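Removing Candle Wax and Oil from Altar Linens and Brass
Plakcombe Chapel – Sacristy and Kitchen Notes
Revised 03/04/2026 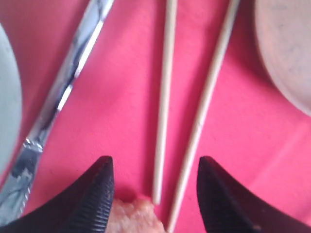 Table knife on a pink tablecloth.

These notes cover wax, lamp oil and tarnish. Wine stains are on the separate sheet inside the vestry cupboard door.

Beeswax on linen

Let the wax set fully before touching it. Small cloths can go in the freezer in a plastic bag until the wax is brittle. Lay the cloth flat on a board and lift off the wax with the back of a table knife or an old plastic card. Do not use a serrated edge on the older linens. The threads on the 59-inch fair linen are already thin along the front fold.

Once the bulk is off, put plain white paper towel under and over the mark and press with an iron on low. Move to a clean section of towel as soon as grease shows through. Repeat until no more transfers. Steam should be off. Printed paper and brown bags can leave color behind and are not a substitute.

A faint ring usually remains. Work a little dish soap into it from the wrong side, leave for ten minutes, rinse warm, then wash as normal. Check the mark before the cloth goes near a dryer – heat sets what is left.

Colored candles

The dye is a bigger problem than the wax. Scrape cold as above, but skip the iron at first. Dab from the back with rubbing alcohol on a white cloth and keep turning the cloth. Test on a hem. When the color has stopped lifting, iron out the remaining wax between towels. The purple Advent candles from Hudec stain more than the others, and the rose one hardly at all.

Lamp oil

Cover the spot with cornstarch and leave it for 24 hours. Brush off, apply dish soap undiluted, and rinse with warm water. Two rounds are normal. Linen that has had paraffin lamp oil on it must be washed and air-dried with no smell of oil left before it is ironed.

Wax on brass candlesticks

Do not scrape lacquered brass with metal. Stand the candlestick in hot tap water up to the level of the wax, never above the joint if the base is weighted or felted. Wipe with a soft cloth as the wax softens. For drip pans and followers that come apart, line a baking sheet with foil, set the pieces upside down, and warm them in the kitchen oven at 210°F for six minutes. Use mitts. Wipe while warm. Lacquered pieces and anything with soldered parts stay out of the oven.

Never pour melted wax or the hot water down the sink. Let it cool in a bucket, take off the disk of wax, and empty the water outside.

Polishing

Only unlacquered brass is polished. The Raton pair by the lectern is lacquered and needs a damp cloth and nothing else. For the rest, use the Ferkard paste sparingly, rub lengthwise, and get the residue out of the grooves with a soft toothbrush before it dries white. Wear cotton gloves when putting pieces back.

Polish before the linens are laid, with newspaper on the table. Paste on linen leaves a gray mark that is harder to shift than wax.

Storage

Roll the long linens on cardboard tubes covered with acid-free tissue. Folded linens should be refolded on different lines each January. Starch goes in at the time of use only – starched cloths kept through the summer attract silverfish. Candles are stored flat and away from the radiator pipe.

Spare tissue is on the top shelf, left of the candle boxes.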